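**Progress report to Lelska, June**
Studio fit-out and community painting sessions, Gruvano
Prepared by Hiwot Tsegaye

The studio is now in regular use. We have held 42 sessions since the grant began, with 66 people signed up. Four of the sessions were extra ones added in the evening, after people who work during the day told us they could not make the afternoons.

Most of the work this period went into the tables and the storage of small tools. Bereket Yilma reviewed how the tables were being set up and found that too much time went to clearing and covering them before anyone could start. We now lay a plain white board over each table. It gives people a flat, light surface to work on and can be lifted off and cleaned in the sink room. The boards do pick up smudges. We have accepted this and will only replace one when the surface is damaged.

Brushes used to be kept loose in drawers. They are now moved to clear plastic containers with compartments, one to a table, so that the person running the session can see what is in them without opening anything. Ebise Woldemariam wrote the setup sheet and has trained the other session leaders in it.

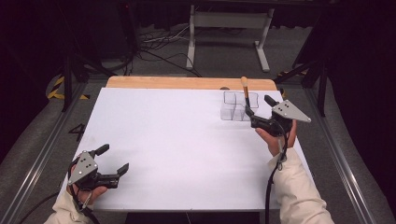

*Table with white board and compartment container, brush upright in the container.*

Spending to date is 3,783, all of it within the equipment and materials lines. The largest single order was the boards, bought from Urrutia. The containers came in under the estimate and we would like to move the difference to paper, if you agree. Desta Hadgu will send the receipts separately.

Two items are behind. The drying rack from Londance has not been delivered, and finished work is being laid out on shelves in the corridor - this is workable for small sheets but not for the larger ones. The lighting over the back tables also still has to be replaced. Åsmund Nordin has asked for a second quote.

Next period we plan to finish the lighting, label the containers by brush size and start the beginners' group. We will also need a decision from you on the paper budget before the next order goes in.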